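Visit to the Ostov mastering and lacquer rooms, February

Ostov occupies the ground floor of a former printing works and does two things: it masters for vinyl and it cuts lacquers. Pressing is done elsewhere. The visit began at 10 a.m. in the transfer room, where Krum Mujić was working through a box of quarter-inch tapes for the Kisari reissue series, mostly dub and early drum machine material from small labels.

The tapes arrive in mixed condition. Those with sticky binder are baked at 54 degrees Celsius and left to rest before playback. Mujić aligns the machine to the tones on each reel where tones exist. Where they don't, he sets azimuth by ear on the hi-hats and checks it on a phase meter. Two passes are captured, one flat and one through the console, and the client gets both.

The mastering room is smaller than expected. Monitoring is a single pair of three-way speakers, soffit mounted, with the listening level held at 70 dB for most of the day. Mujić turns it up only to check low end. The equalizer is a Thorlacius passive unit with stepped controls, chosen for recall. Spring reverb tails were left alone on everything I heard, including one side where the noise floor was plainly audible between snare hits. 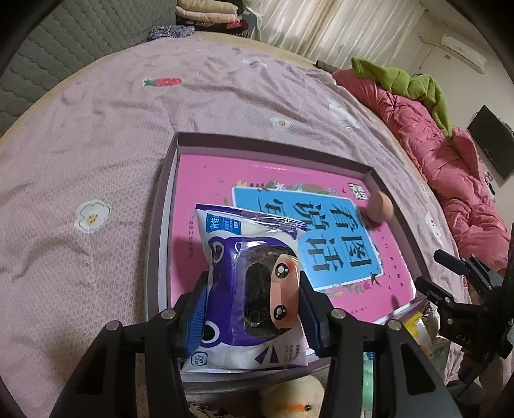 Small pack with a purple frog face and a blue label in Chinese.

Cutting takes up the back room. The lathe was running a 12-inch side for Grosiseo, a trio who record bass and percussion direct to tape. Bass below the crossover is summed to mono, and the side was being cut at 45 rpm to keep some level in the cymbals. Mujić inspected the lead-in under the microscope, widened the pitch slightly before the second track and started again on a fresh blank.

Test cuts are played back once, on an ordinary turntable with a mid-priced cartridge. The Grosiseo side had mild sibilance on the last track, which he treated with a narrow cut and a slower de-esser release. The revised version was queued for the afternoon.

Visits are by appointment, mornings only, and the cutting room holds three people at most.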